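I want to write a little about the utility room, because I finally started to put it in order and some of you asked me how it goes. It will be several posts, sorry in advance.

When we moved to Pradside, the utility room was the place where everything went that had no other place. I think many homes have such a room. Ours is also a work room, so it has a workbench and a sink, and between them everything else.

I gave myself 30 minutes every evening, not more. I set the timer on the stove and when it rings I stop, even with a thing in my hand. In the first week it felt too short. Now I am glad when it rings.

The first decision was the sink. My family wanted to take it out and put a cabinet there. I was against it. A deep sink is the best thing in the house if you wash brushes, boots, buckets or the grill from the oven. Try to do this in a kitchen sink and you will wash the kitchen too.

It is the kind that stands by itself, not built into a counter. So you can clean behind it, if you have thin arms. I don't have thin arms. I tied an old sock to a ruler and it worked quite well.
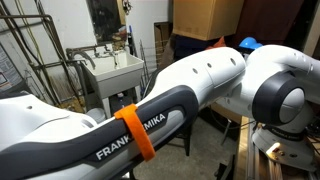 The sink stays, then. For the basin I use baking soda and a soft brush, and I leave it overnight. Once I used a powder from the store that was too rough, and I think the surface is a little more dull since then. Please don't repeat my mistake.

Next problem: the wall. It has scuffs from all the years of things leaning on it and being pulled along it. I tried one of these white sponges. On the gray marks it helped. On the dark ones it only made a clean circle with a dark mark in the middle, which looks worse than before.

So I will paint. I bought a small can of washable white from the hardware store in Nillthorpe. The man there told me that one can is enough for this room if I don't paint behind the things that don't move. I liked this advice very much.

Somebody asked in the comments if I will paint before or after the sorting. After! I know that the correct way is to empty the room first. But then I would have the whole utility room in the hallway, and I know myself – it would stay there until January.

About the workbench. The rule in our house is now that the bench is for work and not for storage. Everything that was put down there "only for a moment" had to go. I found 9 keys and I don't know what they open. One of them looks important. I keep all of them, of course.

Cables are my weak point. I used to throw them in one box, and the box made one big cable out of them. Now each one gets a loose loop and a strip of paper with its name, written by hand. If I can't write the name after one minute of thinking, it goes in a bag for recycling.

Cables that are in use are more difficult, they cannot go in a box. I want to lead them along the back of the bench with small clips. I bought a pack of 100 clips from Jotdale and it is too many for one bench, so if somebody nearby needs clips, write to me.

A small tip about clips that stick: first wipe the place with alcohol and wait until it is dry. I was not patient with the first ones and in the morning they were on the floor, each with a little dust on its glue.

What I threw away so far: dry paint, a hose with a crack, one half of a pair of garden scissors, instructions for a washing machine we had two apartments ago. What I could not throw away: the other half of the garden scissors. I can't explain this.

I also asked about shelves. Ledesma has the metal ones that you put together without screws, and they hold more than my old wooden ones. But they are deep, and on deep shelves I always lose things in the back. I would prefer narrow ones, where everything stands in one row. If you have some that you like, please tell me how deep they are.

For next week the plan is to wash the wall properly with warm water and a little dish soap, let it dry for two days and then put on the first coat. I will start in the corner near the sink, where my painting can be bad and few people will look.

Thank you for the ideas about the brushes, I will try the one with the vinegar. And yes, I will write how the paint looks when it is dry – maybe also what the important key opens, if I find it.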